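The Warura Road Stop

The statement said the van had been pulled over at 6 in the morning on Warura Road, that the driver had been polite, and that he had then run for no reason. I read it twice. People don't run for no reason, and they certainly don't leave 1,208 in cash on the passenger seat when they do.

"Maybe he panicked," said the sergeant.

Maybe. He had stopped when told, handed over his licence and turned off the engine. Then five minutes of nothing, according to the log, and then a man of fifty-odd going over a farm gate like a hurdler. I asked what was said in those five minutes. The sergeant said it was all in the statement. It wasn't.

The van belonged to a firm called Narano, which hired out to a firm called Mokau, which had an office above a bakery and a telephone that rang and rang. I had been told in March that Mokau was finished. I had been told a lot of things in March.

So I drove out and looked at the gate. It came up to my chest. The mud on the far side had one set of prints in it, going away, and they were well spaced and even. He hadn't been running, whatever the statement said. He had walked.

I went back and asked for the log again, the original this time, and was told it was being typed up. It had been typed up for 19 days. 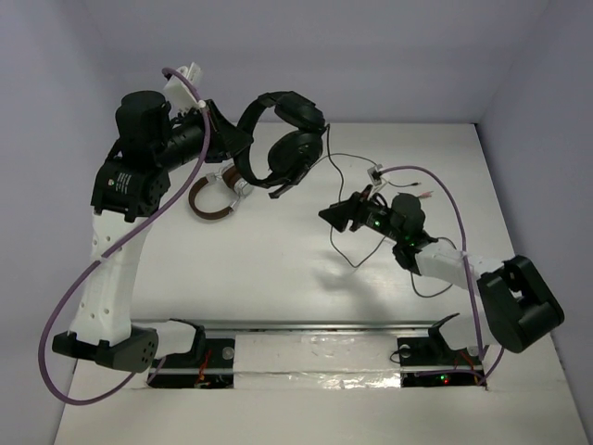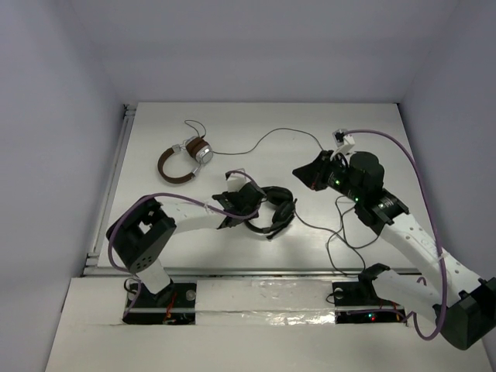

Orbán wrote underneath that a chest-high gate proves very little, that a frightened man can slow down once he's over it, and that the narrator should have asked who counted the money.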